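Lirnetti Kitchen Tasks - Progress Report to Nendadico
Dec 30, 2022
Prepared by Oğuzhan Başaran; reviewed by Ertuğrul Demirtaş

1. Status
Work package 2 (rice cooking and meal preparation) is on schedule. The task list was revised in consultation with Pascual and now covers opening the cooker, loading dry contents, closing the lid and portioning side dishes. The target is unchanged at 100 completed runs per task.

2. Expenditure
Of the $2000 consumables allocation, 40 per cent is committed. The largest line is fresh meat, which is replaced each session and cannot be carried over. Grinance has processed all invoices to date.

3. Work area
The tabletop is fixed for the duration of the package. Black fabric is hung behind it to limit variation in background colour - folds remain and are considered acceptable. Item positions are varied between runs.

Work area with the backdrop in place and a rice cooker on the table: 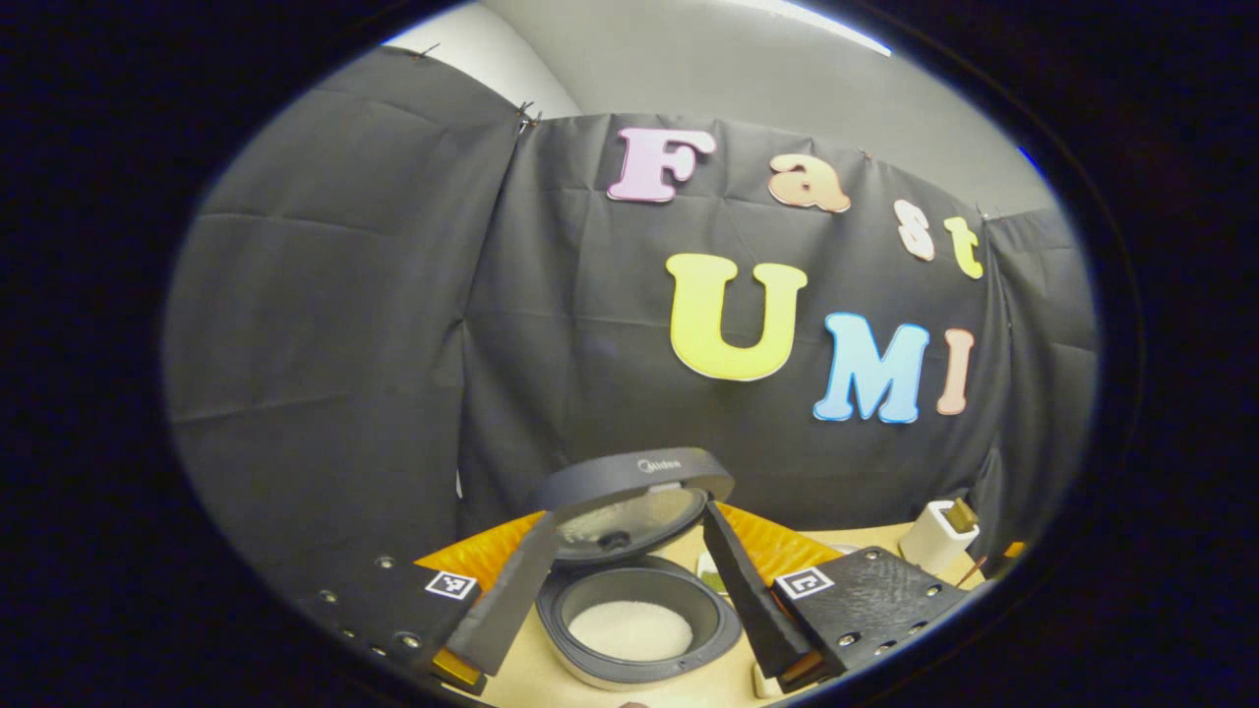
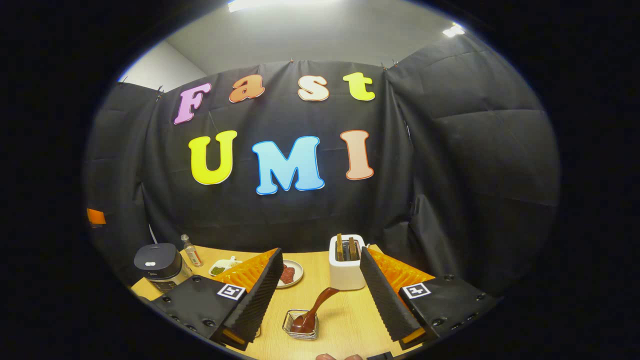 4. Outstanding items
Labelling of small bottles and dishes is inconsistent between the inventory and the run sheets. A single naming scheme will be issued before the next session. Food storage needs a second shelf in the fridge; a quote has been requested. The remaining portioning runs are planned for February, subject to release of the next instalment.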